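What the folding table was for

I have worked in and around laundries for 29 years, first at Brunton and now at Rudidero, where we wash for hotels, two gyms and a car valeting chain that gets through more cloths than you would believe. So when people ask me what I think of the robots, I tend to answer with a story about the folding table, and I'm afraid you are going to get it as well.

When I started, folding was where you learned everything. You stood across from someone who had been there for years, and while your hands got on with it you heard which hotel would send things back, who was getting married, and how to ask for a day off without upsetting the supervisor. It was hard on the wrists and shoulders, and I won't pretend otherwise. We did 3000 pieces on a heavy shift and I went home many a night unable to open a jar.

Now there's a machine learning the same job in the side room. My colleague Thabiso Khumalo spends 20 hours a week with it, and I'm glad for him, because he was bored stiff on the ironing line and he has come alive (he even reads the manuals at lunch!). A soft cloth, he tells me, is a dreadful thing to teach. A box stays a box when you pick it up. A cloth is a different shape every time, and our fingers sort that out without bothering to tell us.

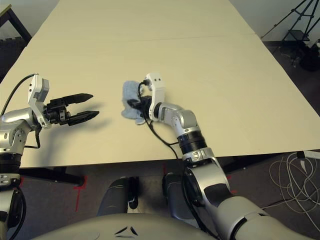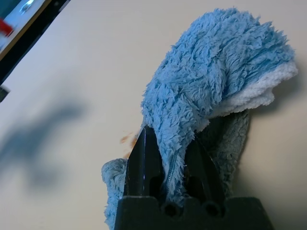
My worry is less about the number of jobs, though I do ask about that at every meeting and I mean to go on asking. It's about where the new starters will stand. Last July we took on 7 young people, and I noticed how quickly they were sent off to separate stations with a screen each. They are polite and quick, and by the end of their first month some of them still didn't know each other's names.

If a machine takes the ache out of folding, then good, I'd have kissed it on the forehead when I was thirty. But I would like the firm to put some of the saved time back where it came from. Pair the new ones up. Let them be slow together for a few weeks. Give Thabiso an hour to show anyone who fancies it how the thing is taught, including those of us who are nearer the end than the beginning. I've put my own name down, and I've asked for a morning.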